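Hairbrush lives everywhere except where it should: does a small basket work?

Geeta Rastogi
We have one good hairbrush in this house and three people who use it. In the past month I have found it in the bread drawer, in a boot, and under the dog, who had the decency to look embarrassed. I have tried a hook (the brush has no hole in the handle), a mug (it tips over), and a strongly worded note, which is now also missing.

So I bought a little round white plastic basket with an arched handle from Fikis, and cleared off the white table by the hall door to give it a home. The idea is that the brush goes in the basket, the basket stays on the table, and I get to leave for work on time like a person in a commercial.

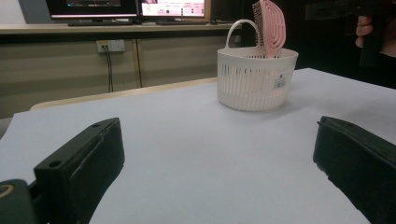

My trouble is that the brush is long and the basket is small. Do I stand it up with the head in the air, or put the head in first and let the handle stick out? My husband says a drawer would do. He is the reason it was in the bread drawer. Also, should the hair ties go in with it or does that way lie madness? I paid 252 for a wall organizer once and I would like to not do that again.

Mulugeta Nigatu
Handle down, head up. You want to see the brush from the doorway, and if the bristles go in first they pick up whatever is at the bottom of the basket. There is always something at the bottom of the basket.

The holes in the sides are useful if anybody in your house puts the brush away damp. Somebody does. Mine is a teenager who washes his hair for 25 minutes and dries it for none. We had a solid plastic tub before, and I won't describe it.

If the brush makes the whole thing lean, put some weight in the bottom. I used a flat beach stone. A bar of soap still in its wrapper is fine too and smells better than a stone. Then set the basket back from the front of the table so that coats don't sweep it off. Ours went over every morning until I moved it. 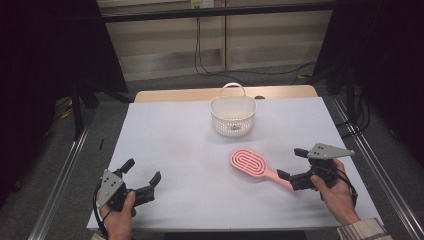
Basket toward the back, brush within reach. The pink helps.

Hair ties: no. They go in a jar with a lid. In a basket with holes they hang out the sides and the cat gets involved.

Annelies Dewulf
Get a drawer.

Kurniawati Ginting
I disagree with Mulugeta on one point. If the brush has a vented head and soft bristles, lay it flat across the top of the basket, under the handle, provided the rim is wide enough. Ours balances there and even my youngest can manage it, and she is four and considers most furniture optional.

Wash the basket when you wash the brush. Warm water, a drop of dish soap, an old toothbrush for the holes. Pull the hair out of the brush first, dry, with the end of a comb. Leave the brush face down on a towel for 30 minutes or overnight if you forget, and you will forget.

As for three people and one brush, I would buy a second brush in a different color. Then you will have two missing brushes, but you'll know whose fault each one is.

Geeta Rastogi
Stone is in, handle is down, basket is at the back. It has stayed put for four days. The comb has vanished.

Last updated 12/2/18
Contact us | Copyright Dememus Home Help | Back to top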